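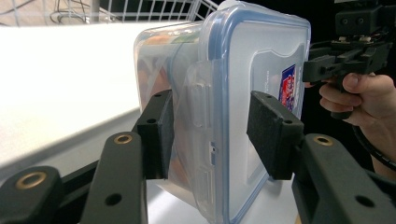 Does the method need a robot while the demonstrations are being recorded?
The demonstrations are recorded by a person holding a gripper in each hand, and a robot is needed only for the evaluation trials.

From: Delia Bogdan
To: Skukeck discussion list
Subject: Re: Clear containers and the two-view policy
Date: Feb 4, 2023

Dear list members,

The reply above concerns the first point in Dr. Stoica's message, which is quoted below for those who joined the list after December. The remaining points are taken up under separate headings.

Gheorghița Stoica wrote:
> Thank you for circulating the Skukeck summary. Our group at Grerurgate
> would like to know whether a robot must be present at recording time. We
> would also be grateful for details on two matters. First, did the policy
> trained on both the gripper views and the head view do better than the
> policy trained on gripper views alone, and on which part of the task?
> Second, our own depth readings on clear plastic are poor. Was depth used
> at any stage?

Views used in training

The training set contains 348 demonstrations of two-handed handling of clear food containers at a table with a wire basket. Each demonstration was recorded from the grippers and from the head at the same time. We trained 2 policies on the same demonstrations. The first received the gripper views only. The second received the gripper views together with the head view. Network size and training length were kept the same for both.

The head view matters most before contact. It shows both grippers and the basket together, so the relative position of the hands can be read from a single picture. The gripper views tell the policy little about the opposite hand until the two are close together, and by then a poor approach is difficult to correct.

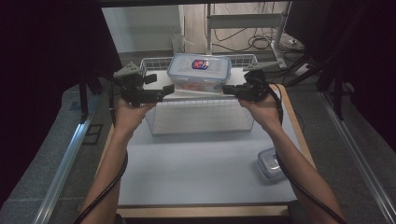

Results

Each policy was given 40 trials on the Rostami test bench. A trial was scored as a success if the container was lifted from its starting place, set down inside the marked area, and released without tipping. The policy with the head view succeeded in 70 percent of its trials. The policy without it did worse, and most of its failures occurred during the approach, when one gripper closed before the other had reached the container. Once both grippers had made contact, we saw no clear difference between the policies.

We would ask members not to read too much into the single percentage. The trials were run with one table height and one set of lights, and we have not yet repeated them at Skusova, where the room is brighter.

Depth and clear surfaces

Depth was not used at any stage. Early tests gave readings that passed through the walls of the containers and settled on whatever lay behind them, and filling the gaps by software introduced errors of its own. The policies therefore work from color pictures alone. Edges, corners and the shadow on the table appear to carry much of the useful information. When we blurred the lower part of each container in the test pictures, the grippers tended to stop short. We regard this as an early finding and intend to check it with boxes of different sizes. 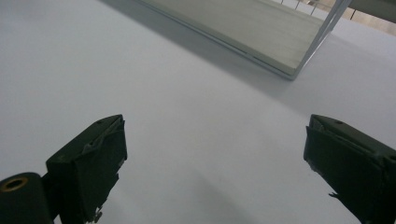 Gripper view of a clear box and its shadow on the tabletop.

The scoring sheet and the list of failed trials can be sent to members on request. Groups planning to repeat the work should note that recordings must be aligned in time across all views before training. We lost several weeks to a small offset between the left and right grippers, and the alignment check is now run at the start of every session.

Comments on the scoring rule are welcome on the list. Requests for the files should be sent to me directly.

With kind regards,

Delia Bogdan
Skukeck Project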